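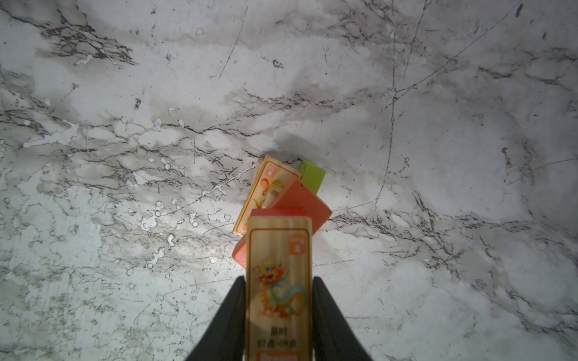 Grultham, February 2023

Gripper procurement is the part of planning a robot workcell that covers the choice, purchase and upkeep of the end effector, the tool fitted to the end of the arm. It is usually handled as its own budget line, separate from the arm and the controller, as grippers wear out sooner and are changed more often.

Scope

A gripper budget normally includes the gripper body, a mounting plate, cables, spare fingers and any wrist camera. Buyers new to the field often price the body alone and find that the remaining parts have to come out of money set aside for something else. Suppliers such as Kunero quote the body and the fingers separately, while Gurnik sells them as a set with one spare pair.

Two-finger grippers are the common choice for tabletop work with small, flat-sided items. Printed wooden blocks are one such item. A block can be held upright between two tapered black fingers while others lean against each other close behind it, and the gap left for the fingers then matters more than the force they can apply. Wide fingers cost less to replace but need more clear space on each side of the item.

Costs

The purchase price is the easiest figure to obtain and the least useful when taken alone. In the Grultham workshop plan, a pair of replacement fingers was entered at $359 and a set of finger pads at $100. The plan allowed for 4 sets of pads and 2 pairs of fingers in the first year. Labor for fitting and recalibration was listed on a separate sheet – a common source of error when totals are compared between sites.

Shipping and import charges vary by supplier. Some buyers place one yearly order in June to keep these charges down, although this ties up money in parts that may not be used.

Work surfaces

The table is part of the equipment plan and is often left until last. Marble and other hard stone tops are heavy, and the stand beneath has to be priced to match. A white top with strong gray veining can also show bright patches of glare under overhead lights, so a plan that includes a wrist camera should set aside money for lamps or diffusers. Matte mats are a cheaper option, but they shift and need to be replaced.

The Pētersons method

The Pētersons method is a planning worksheet used by small workshops. It lists every item the gripper is expected to handle, with its width, weight and surface finish, before any supplier is contacted. The narrowest and widest entries set the required stroke. Items with printed faces are marked on the sheet, and softer pads are priced for them.

The worksheet has been criticized for leaving out training time and for treating all wooden items as having the same finish. Later versions added a column for spare parts already in stock.

See also

End effector
Machine vision lighting
Spare parts inventory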